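Since March I have been writing the house rules for our small robot room at Ledeck. The first version had 40 rules and I was proud of it. Then I noticed that even I did not read them before starting a session, so now there are six on one page, and the rest went into a folder.

The first rule is about the cable. Before any arm moves, one person walks the full length of the cable and looks where it lies. A loop near the forearm is allowed, but it must have enough slack for the longest reach of the day. On the floor, the cable stays away from whatever the robot has to pick up or put things into. We took this idea from the Karam checklist, which was made for bigger machines, and I changed only the wording.
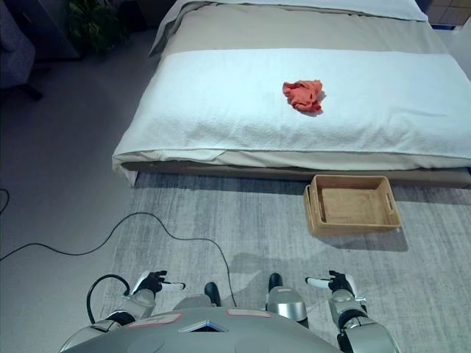
The second rule is that the task is written down before the start, in plain words, with the objects named. "Tidy the bedroom" is not a task. "Put the cloth in the basket" is a task, because two people will agree if it is done or not. At Brevden, where I worked before, we lost a whole month of results over this kind of thing. Everybody had scored "tidy" in his own way.

Rule three is about people. Nobody steps onto the rug while the motors are on, even to fix a fold in a towel. The operator says "hold", waits for the answer, and only then somebody goes in. We have 3 metres marked as the distance for visitors — my colleagues think it is too much, and maybe they are right, but I prefer to argue about it than to fill in an accident form.

Rule four: soft things first, hard things later. A new hand setting is tried on cloth before it is tried on cutlery. With thin handles we also reduce the speed, and the other arm keeps still.

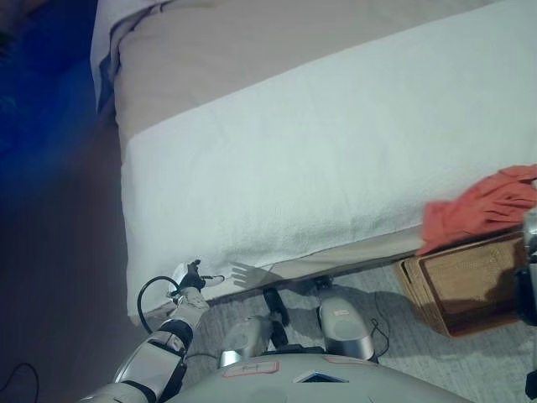

*Left hand with the small white utensil, at the foot of the towel.*

Rules five and six are short. Five says that the stop button is tested at the beginning of every session and the test is signed. Six says that a failed attempt is saved with the same care as a good one. I would like to add something about lighting, but the Dreltine guide has about 4 pages on it and I have not finished reading them.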